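I got to Ernwood early, which never happens, and Leire Bravo still had her coat on when she let me in the back door of the shop. She rents and sells party supplies, mostly for kids' birthdays, and if you have been to a party in this town where the plates matched the napkins, there's a decent chance she had something to do with it. I'd wanted to interview her for ages (my niece's mermaid party was one of hers, and I am still finding the confetti).

She made coffee, cleared a stack of invoices off a stool for me and started talking before I'd found my pen.

"I never meant to sell plates," she told me. "I was doing cakes out of my kitchen, and every single mom who picked one up would ask me where to get candles. Then it was candles and cups. Then a lady wanted a whole pirate table and I said sure, and I went home and panicked."

That first pirate table took her 3 trips to a wholesaler called Grewal, two towns over, and she lost money on it. She laughed so hard telling me this that she had to put her cup down. The wholesaler is still her main supplier for paper goods, and she still drives over herself when she wants to look at colors, because she doesn't trust a catalog red. "There's tomato red and there's fire truck red, and a four-year-old knows the difference!"

We talked a lot about themes. I had assumed the cartoon characters did all the business, but Leire says the plain stuff is what keeps the lights on. Solid colors, polka dots, stripes. People buy one licensed item, usually the big plates, and then fill in with plain cups and forks in a matching shade. She likes it that way, and she steers people toward it.

"Characters go out of style overnight," she said. "I had 200 loot bags from a show that got canceled, and I sold maybe a handful. Yellow doesn't get canceled."

What became of the rest? She gave them to Golshifteh Yazdani, who runs the preschool down the street, and the kids turned them inside out and made puppets.

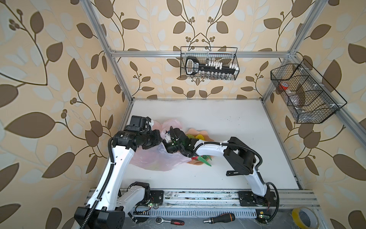

So how far ahead should a parent order for a themed party?

Three weeks is plenty for anything on the shelf, and Leire would like five if you want names or ages printed on it.

Printing is the part that eats her time. She does the banners and the little favor tags in the shop, and everything gets read out loud before it goes on paper, after a banner went out wishing somebody a happy "brithday." The family hung it anyway. She showed me the photo, which she keeps taped inside a cupboard door, next to her price list from Telta, the company that makes her balloons.

Oh, balloons! I asked what people get wrong and she barely took a breath. They pick them up too early. They leave them in a hot car. They tie them to the mailbox the night before and call her in the morning, upset. Her advice is to collect them as late as you can stand to and keep them inside until the guests are due. If you're nervous about it, get the foil kind, which hold up longer, and use the latex ones for the floor where kids will kick them around regardless.

She has help now. Séverine Pons comes in two afternoons and packs the party boxes, and Leire told me she's much better at it than she ever was herself. "I'd put the cups at the bottom and crush them. Séverine starts with the tablecloth, then plates, then napkins down the sides. I just stay out of her way." The boxes go out in sets of eight, and no, she won't split a set, so please don't ask her for nine. (I asked her for nine. She sold me sixteen.)

I wanted to know whether the internet worried her. She shrugged. She sells through a site called Clundex herself, and it does fine in the spring, with March being the month when it seems half the county has a birthday. But the returns drive her up the wall. "Somebody orders dinosaur, they get dinosaur, and then the kid wakes up and it's trains. I've got kids, I understand. I still have to pay for the postage."

Her favorite job so far wasn't for a child at all. Olumide Chukwu, a retired bus driver, came in wanting a proper kids' party for his seventieth, with cone hats and noisemakers and a piñata shaped like a bus. Leire built the piñata on her dining table out of cereal boxes and crepe paper, and she says it took the guests forever to break it.

"He wrote to me afterward to ask if I did funerals," she said. "I told him to come back for seventy-five."

The bell went while she was finding me a pirate napkin to take home, and a woman came in with two boys who already disagreed about sharks.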